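Igor Zelenák on old fencing books, bad wrists and why he still drills the same cut
19/11/2021

I'd been trying to pin down Igor Zelenák for an interview since September. He teaches longsword at the Lineck club, and if you've ever been to one of his classes you know he talks the whole way through it, so I figured getting him to talk to me would be easy. Getting him to sit down was the hard part!

We finally managed it after an evening class, both of us still sweaty, with a bag of pretzels between us.

I started with the obvious one: how does a guy end up swinging a sword for 12 years?

"Judo," he said. "I did judo as a kid and I was pretty bad at it. Then I saw two people in a gym in fencing masks, really going at each other, and I asked if I could hold one of the swords. I went home and couldn't sleep."

His first teacher was Stavros Perić, who ran the old Merura group before it folded. Igor still quotes him about every five minutes (I kept a mental tally and then lost it). Perić had his beginners do one descending cut, over and over, for the entire first month.

"People quit over it," Igor told me. "I nearly did. Stavros wanted 1000 cuts a week and he wanted them written down in a notebook. I cheated once, and he looked at my shoulders and knew."

Does he make his own students do that?

"No, they'd leave and I have rent to pay on the hall. But I open every class with that cut. If your feet land before your hands, I can see it from across the room and you'll hear about it."

We got onto the books next, and this is where he really lights up. Most longsword people work from manuals that are hundreds of years old, and half the fun is arguing over what they mean. Igor owns a battered photocopy of what everyone at Lineck calls the Kovačević notes – a set of plays someone translated and passed around years ago, with coffee rings on nearly every page.

"There's one play where the text says to step out and strike, and it doesn't say which foot. I've had that argument with Stavros so many times. He says left. I say try it left against somebody tall and see how you like it."

I did try it left. I got hit in the mask.

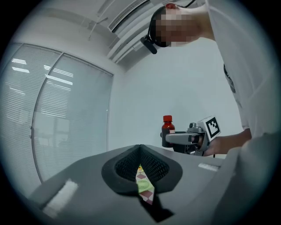
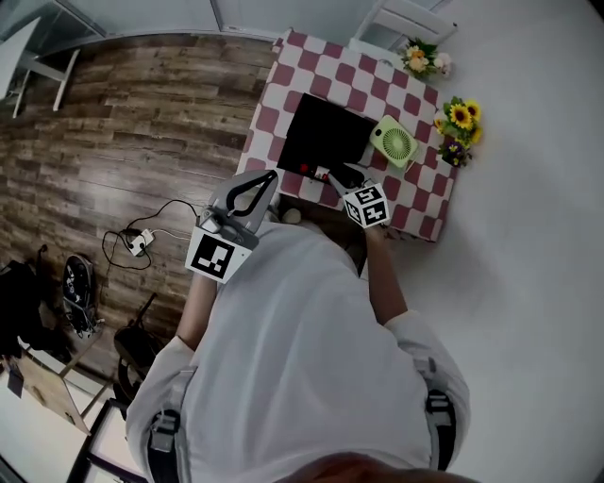
Wrists, gloves and getting older

I asked about injuries, partly for selfish reasons, as my right wrist has been clicking all fall. He rolled up his sleeve and showed me the brace he wears for sparring.

"I held the grip too tight for years. Squeeze only at the end of the cut. The rest of the time, hold it like you'd hold a kid's hand crossing the street."

He spars two nights a week now and skips most tournaments, although he's tempted by the Rultard open next year. Would he enter?

"Ask me when my wrist's awake," he said, and took the last pretzel.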